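Keeping an open square open: a talk with Dalal Saliba

Paving, drainage and one large tree at Longate

Dalal Saliba has managed the grounds at Longate for six years. Her remit covers the asphalt, the ledges, the drains and the trees, but not the buildings. We spoke in December, after the main leaf fall, and most of the conversation concerned the pavement.

The square was resurfaced under a contract with Grolutora. The paved area measures 2,398 square meters. Before the work it was a mix of concrete slabs and patched asphalt, with a step of up to 46 millimeters at the worst joint.

"We had slabs lifting on the building side and slabs sinking on the other," Saliba said. "Leveling them one at a time was costing more each year. I asked for a single surface with a constant fall and no joints across the walking line."

The fall is shallow. Water runs away from the buildings to a slot drain on the far side. Saliba checks it with a long straightedge and a level twice a year, and again if there has been work below ground. The first survey found two low spots. Both were cut out and relaid before the contractor left.

No lines were painted. The design office, led at the time by Ute Eichhorn, had drawn a marked bicycle lane along one edge. Saliba argued against it on maintenance grounds.

"Paint on asphalt wears unevenly and you end up renewing it on a schedule. It also has a different grip from the surface next to it. The space is wide enough for people to sort themselves out. Ute was not convinced and we kept the drawing. If the traffic changes, the lane can go in later."

The tree was the harder part of the job. It stands at the back of the asphalt, near the end of the stone ledge, and its trunk leans slightly. The old slabs had been laid close to the base, and the new edge had to be set out by hand around the flare of the roots.

"You can't run a paver up to that," she said. "The machine stopped well short and the rest was raked and compacted with a small plate. We hand-dug the edge first to see where the roots were. Two of them were higher than the drawing allowed for, so the drawing changed."

Imad Majali, who carried out the tree survey, recommended leaving the lean alone and measuring it. Saliba's crew takes a reading from two fixed points every spring. She said the figures have stayed within the error of the instrument.

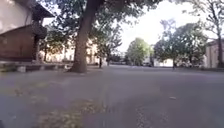
Leaves, sweeping and the ledge

The canopy reaches well out over the paving, so leaf litter is the main recurring task. Saliba does not aim for a bare surface. Her standard is that leaves should not build up to a continuous layer and should never cover the drain. Scattered patches are left until the next pass.

"A few leaves on asphalt are not a fault. A mat of them is, once it gets walked on and breaks down into fines. The fines go into the slot and you are lifting grates."

Sweeping is done early, starting at 6:30, before foot traffic. The crew works from the ledge outward, following the fall, with push brooms near the trunk and a ride-on sweeper on the open part. Blowers were tried for one season and dropped. According to Rania Haddadin, the crew lead, they moved the leaves under the building overhang, where they had to be raked out by hand.

Sweeping and drain clearing together took roughly 85 labor hours last fall. Saliba expects the figure to rise slightly. The grates are now lifted once a month during leaf fall, where previously it was once a season.

The ledge is low, pale stone with small blocks along its front. It divides the paving from the building frontage, and people sit on it. Saliba's concern is the line where it meets the asphalt.

"Two materials, two rates of movement. There is a sealed joint and the seal will fail before either of the others does. We look at it when we do the levels. So far we have replaced one short length near the tree."

Asked what she would change, she named the drain. She would specify a wider slot and a deeper channel, and put an access point closer to the tree. A price has been requested for the access point. The wider slot will wait until the channel is due for replacement.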